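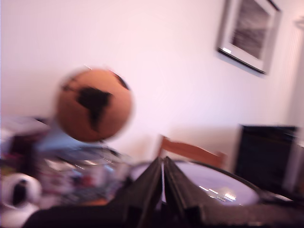

Quick one, I have to be out the door soon and the table is not done.

So. The table. If you've been reading since August you know the table. It's where things go when they come into the house and it's where they stay. Mail, boxes, whatever I was fixing, whatever I gave up fixing. I said I'd have it clear by the time the weather turned and the weather has turned (twice) and we are still eating on the couch.

Started this morning with the left side. Boxes and papers. Paper is the slow part for me because I read it. All of it. Found the warranty for a blender I gave away two apartments ago. Found the Minance statements I swore they never sent, and I was pretty rude on the phone about that, so, sorry Minance. Shredder is full now. I'm full too.

My system, if you can call it that:

- keep and has a home: goes there NOW, not later
- keep and has no home: one box, only one
- leaves the house: by the front door
- don't know: back on the table (yes I know, this is the problem)

The small stuff is what gets me. Clear plastic packaging that I keep in case I need to return the thing. I have never returned the thing. Little containers with one screw in them. I had 49 minutes on the timer and spent most of it trying lids on containers that didn't match. Next time I'm tossing any lid that doesn't fit on the first try. No auditions.

OK the globe.

The globe stays. I know I said last year it was going. It's the tan-orange one with the black continents, and it's useless for finding anything, you couldn't plan a trip with it. I bought it at Balogun, the secondhand place out in Junddale, for 11 dollars, and carried it home on the bus in my lap, and a kid across the aisle asked me where Brazil was and we looked for it together for three stops. So it's not going in the donate bag. I've put it in the donate bag two times now and taken it out both times, I think that counts as an answer.

Where does it live though. Options:

**Top of the bookcase.** Looks good up there, but I'd have to move the plant, and the plant is finally happy.

**Desk.** No room, and I'd spin it all day insted of working.

**Windowsill.** Sun. I don't want the orange to fade, the color is the whole reason I like it. It's sort of a caramel, sort of a flowerpot. Warms up the room even when everything near it is a mess.

**The table.** Where it is. Middle of the junk, lording over it. I'm starting to think the globe belongs on the table and everything else is the intruder. Clear table, one globe, maybe a bowl of fruit if I'm feeling like a person who has fruit.

I ordered one of those Zotico shelf risers to see if I can get the papers off the tabletop and up on the wall side. Will report back. It was cheap and the reviews were split between people who love it and people who got sent the wrong size, so we'll see which one I am.

Other things I learned this morning, no order:

Do not start with the sentimental pile. Do not start with the cable pile either. Start with trash, there's always more than you think and it's fast and you feel great for a bit.

Wipe as you go. I cleared one patch of tabletop and wiped it right then and it's such a nice warm orange-brown, I'd forgotten. Seeing a bit of it kept me going longer than the coffee did.

Don't sit down. I sat down. That was forty minutes.

A jigsaw turned up too, 1000 pieces, still sealed, a gift I think. I can't do a jigsaw without a clear table and I can't keep a table clear if there's a jigsaw on it. Going to a friend who has a second table, lucky her.

Still left to do: rest of the papers, the jumble around the globe, the "no home" box which is already full, and that's before I've even looked underneath. I'd like to have it finished before people come over on the 11th, I've promised actual chairs and actual plates this time. If it's still like this we're having soup in mugs again and you all know who you are, you said you liked it.

Ok late now, shoes on. If anybody has a good spot for a globe in a small apartment leave it in the comments, I'll read them on teh bus.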